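Purkcombe Water Corner: README

Hi, and thanks for downloading! I'm Fidelina Inga, and I look after the Water Corner part of the Purkcombe kit. If you bought the kit for your arm or your humanoid and you're wondering what on earth is in this folder, start with this file and leave the config alone until you get to the end of it.

What you've got

The kit is a set of first-person clips of people doing small jobs at a countertop water dispenser, plus the labels and a loader. There are around 2,000 clips. Most of them run under 30 seconds, and a handful go longer (those have "long" in the name, so you can skip them if your memory is tight). The view is from the head, looking down at the hands, which is what most of our customers asked for after the Arar release. 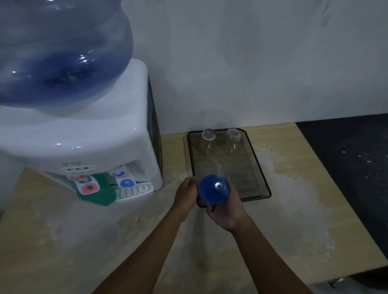

Hands are labeled left and right on every clip, from the wearer's side. Objects get a plain name and a state. I kept the names boring on purpose – glass, mug, tray, dispenser, hot tap, cold tap, drip tray – so you can map them to your own list in a few minutes. If you want finer classes, Heriberto Arango wrote a little renaming script and it's in the tools folder. It's fussy about spaces in paths. Sorry!

About clear stuff

Okay, so this is the part I get the most mail about. Clear glass on a pale wood-grain counter is hard. Your depth sensor will probably hate it, and your segmentation model will find edges in the reflections and the whitish marks on the countertop. We left all of that in. I've worked with the tidy Đoàn set too, and I like it a lot for early training, but my gripper policy fell apart the first time it met a real kitchen. Mixing the two got me a lot further than either one alone.

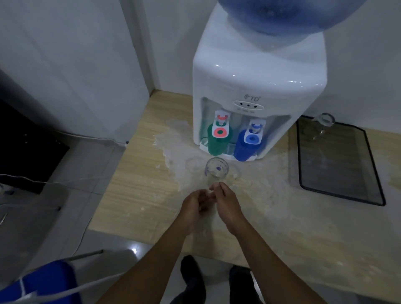 Splits are train, val and test, and they're made by session, so you won't get the same afternoon on both sides. Please don't reshuffle by clip! One buyer did that and sent me a wonderful score, and I had to write back with the bad news.

The tap labels follow the color marks, red for hot and blue for cold. We don't label water temperature, and there's no flow rate either. If you plan to let a robot near the hot side, put your own safety stop on it first. I mean it.
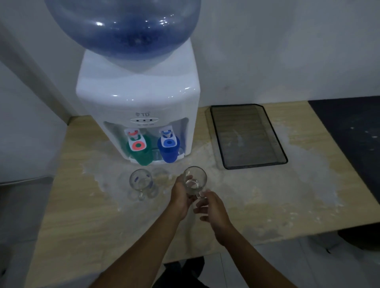
Two-hand hold on a clear mug, second mug on the counter by the hot tap.

Getting it running

Unpack everything into one folder, point the loader at it, and run the check script before anything else. It takes me 40 minutes on an old desktop, so go get lunch. If it stops on a checksum, download that one part again and it'll pick up where it left off.

Known problems

Some contact labels start a few frames early, mostly on two-hand holds. Glasses turned upside down are sometimes tagged "empty" and sometimes "inverted", and I'm still merging those. The Vadilside loader works with version 3 only.

License and contact

One license covers one team, research or commercial. Don't repost the clips. Bug reports go to the tracker that came with your order, and please paste the clip name, I can't find anything without it.

Last edited Fri 8 August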